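Anikó Kerekes
Right, I've finally been in my own flat for a full month, so you're getting the thread I threatened. Subject: sleeping badly in a new place and what I've done about it. Get a brew.

Flat is on Gruvgate, top floor, the Jarkberg end where the buses turn round. Lovely light, lovely high ceilings, and a street lamp right outside the bedroom window that could guide ships home. I didn't notice it at the viewing as I went at lunchtime. Go to viewings in the evening, people!

First week I slept like a log out of pure exhaustion (662 steps of carrying boxes, or that's what my watch reckoned for the last trip alone, up and down from the van). Second week, nothing. Awake at 4, every single night, listening to the fridge.

So I started with the light. Cheap blackout blind first. Useless down the sides, a bright stripe each side like a doorway in a horror film. Then a proper lined curtain hung wider than the window, with a return at each end so it goes back to the wall. Massive difference. If you only do one thing from this thread, do the curtain.

Next job was paint. The bedroom was magnolia and it bounced every bit of light about. I've been swinging between a charcoal and one of those greeny blacks for ages now, and my sister is sick of hearing about it. 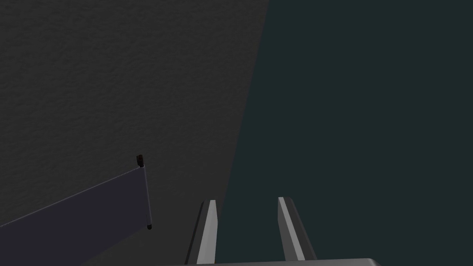
Dark grey or nearly-black teal? Still can't pick.

Everyone says dark paint makes a small room smaller. I don't care! I'm asleep in it. I want a cave. My nan had a bedroom the colour of a plum and she slept till nine her whole life.

Tester pots, by the way: paint them on big bits of card and move them round the room. Don't do what I did in my last place and slap thirteen squares on the wall by the wardrobe. You can still see the ridges under the top coat if the sun's out, and I lost a chunk of deposit over it.

Bedding. I bought a Mideck duvet, the all-season kind where two clip together, and I've used both halves precisely once. The thin one on its own is plenty with a blanket over my feet. Also, separate duvets if you share a bed. Fülöp and I have done it for years and people act like we've announced a divorce.

Noise next. The fridge turned out to be standing on a wonky floor. Bit of folded cork under the front left foot and it shut up. I'd been awake for a fortnight over a bit of cork.
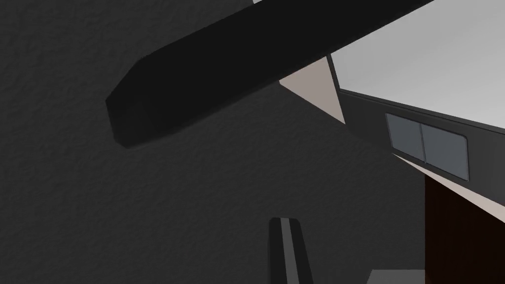

Posted by Anikó Kerekes · December · 20 replies

Back with part two as a few of you asked about the 4 a.m. thing. The annoying answer is that I stopped looking at the clock. It lives in the hall now. I still wake up, I just don't know when, and without a number to get cross about I seem to drop off again.

Other bits that helped, in no order: no tea after dinner (agony), socks, one window open a crack even in this weather, and getting the washing out of the bedroom. I can't relax with a drying rack looming over me.

Things that did nothing for me: lavender spray, the rain sounds app, counting backwards. The rain sounds just made me need a wee.

Someone asked about the street lamp. I did email the council and I got a very polite reply saying it's been logged. So the curtain stays.

Painting the bedroom after New Year, and yes, I'll post the colour when it's on the wall. Fülöp votes grey. He's also the one who wanted magnolia in the hall, so bear that in mind.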